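**Bulis garment steamer, 1,448 W: notes after 42 garments**

The Bulis is a handheld steamer with a fixed head, a removable tank and two steam settings. I bought mine at full price in March and have used it in place of an iron. Warm-up takes 42 seconds from a cold start. The low setting suits synthetics. The high setting is needed for cotton, and it empties the tank quickly.

Printed fabric is the harder test. Direct contact with a hot plate can dull or lift a print, so I keep the head off the surface and work from the inside where the garment allows it.
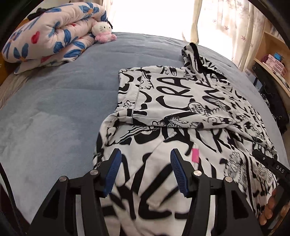
*White garment with black graffiti-style print, partly folded.*

Seams take two passes. Hoods are awkward because the head is wide and the hose-free body is heavy when full. The trigger lock helps, though it slips if the grip is wet. Compared with the older Cikberg I used before, the Bulis spits less at startup and costs more to descale.

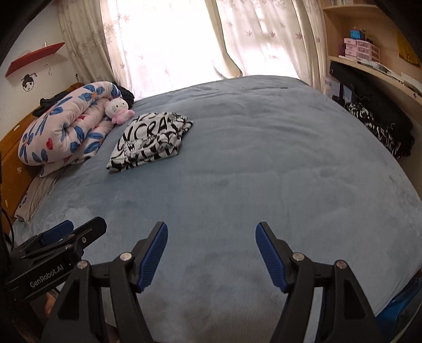
Bedding is outside the stated use, and the manual gives it one line. Steam does relax creases in a flat cover, but the tank is too small for a full-size one. A thick duvet with a flowered cover, like the one rolled up at the head of the bed, would need several refills. Plush blankets should get the low setting only, with the head held clear of the pile.

Rating: 4/5 for clothing, 2/5 for bedding. The descaling kit is sold separately.

— Gopinath Chacko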